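Kekidcombe Community Help > Robots and automation > Rules and good practice

Is a "collaborative" label enough to skip a risk assessment?

Asked by PlatskaKitchen, Sunday
Tags: arms, grippers, risk assessment, labels

We are a small outfit putting an arm on a kitchen counter for pick and place work. Light stuff, plush fruit and small dishes. The reseller (Paquette) told us that because the arm is sold as collaborative, we don't need guarding, a written assessment or any of that, and that a warning sticker in sight of the work area covers us for visitors.

That sounded a little too convenient to me. Their quote had a line for "safety documentation package" at $1,420, and when I asked what was in it they dropped the price to $1,136 and sent me a sample. It was 13 pages and most of it was the arm's own manual with our name on the front. There was one page on the gripper, and it described a gripper we aren't buying. 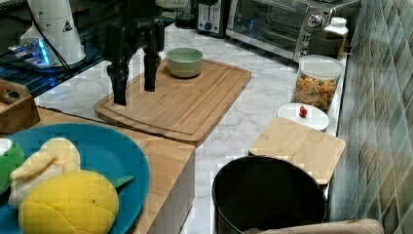 Gripper over the bamboo board, toaster oven behind.

So, do I need my own assessment or not? And does anybody really do one for a countertop setup, or is it something people say on forums?

Edit: in the US, no employees other than the two of us, but we do have people come by.

3 answers

Answer by Dwight Grewal (accepted)

You need your own, and I'd be wary of a reseller who says otherwise. "Collaborative" on a sales sheet describes the arm. The assessment is supposed to cover the application, meaning the arm plus whatever is bolted to the end of it, plus what it picks up, plus where people put their hands. A force-limited arm holding a paring knife is a knife on a moving stick. Yours is holding plush fruit today. Will it be in February?

I wouldn't pay $1,136 for a reprinted manual either. Sit down and write out:

Every task the arm does, including the ones where you reach in to fix something.
Where a hand can get pinched. Fingers against board is the obvious one. Arm against wall or appliance is the one people leave out.
What happens on power loss with something in the grip.
Who can start it, and from where.
What you decided to do about each, with a date and initials.

Then measure the contact force at the spots you listed, at the speed you really run. If you can't measure it, slow the thing down and keep people out of reach while it moves. I have seen plenty of assessments with "low risk" typed in every row and no number anywhere. Those are decoration.

On the sticker: it warns, and that's all it does. Warnings sit at the bottom of the list, after designing the hazard out and after guarding.
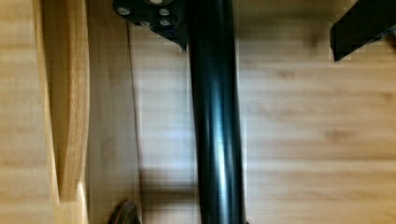 Mounting is the part I trust least in small installs, and it's usually missing from the paperwork altogether. Somebody tightens everything on day one and it never gets looked at again. Where a bracket is held by a group of hex bolts, like the four on the black plate by the pole, I want a torque value written down and a paint line across each head so you can tell at a glance if one has moved. Then a check every 5 weeks, logged. Ask your reseller for the torque figure and see how long the silence lasts. If the pole carries anything that matters to the program, a shift there also means your taught positions are wrong, and that becomes a safety question as soon as there's a hand nearby.

Comment by PlatskaKitchen: Thanks. I asked about torque. They said "snug."

Comment by Dwight Grewal: There you go.

Answer by norno_fan

We run a Norno at our place and never did any of this, been fine. Just keep your hand near the stop button. IMO most of these rules are written for car plants and the people pushing them sell training.

Comment by Dwight Grewal: "Been fine" is what everybody's record looks like until it doesn't. Do you write down the near misses?

Comment by norno_fan: there weren't any

Answer by Américo Brandão

Mostly agree with Dwight, but I'd push back a bit on the idea that doing it yourself is always good enough. I've reviewed homemade assessments and the people who built the cell tend to score it kindly. Get one person from outside to walk through it with the power on and ask dumb questions. It doesn't need to be a consultant.

Also, a counter isn't a cell with a fence. Things get put down on it and moved, and each one changes where a hand goes and where the arm can trap it. So pick a fixed layout, write it into the assessment, and treat any change as a reason to reread it. I doubt many people keep that up past the first month, to be fair, but at least you'll know what you were supposed to be doing.

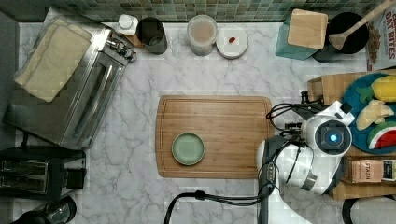
If I swap the gripper later, do I have to start the assessment over?

Start from the old one and redo every line that involves the tool: pinch points, grip force, dropped parts, contact force readings. The arm's own ratings carry over. The readings don't, even if the new gripper weighs the same, so don't let anyone sell you a "compatible" certificate in place of taking them again.

I'd also keep the old version on file with the date it stopped applying.

Comment by PlatskaKitchen: We're writing our own. Told Paquette no on the package, and they've now offered it for free, still with the wrong gripper in it.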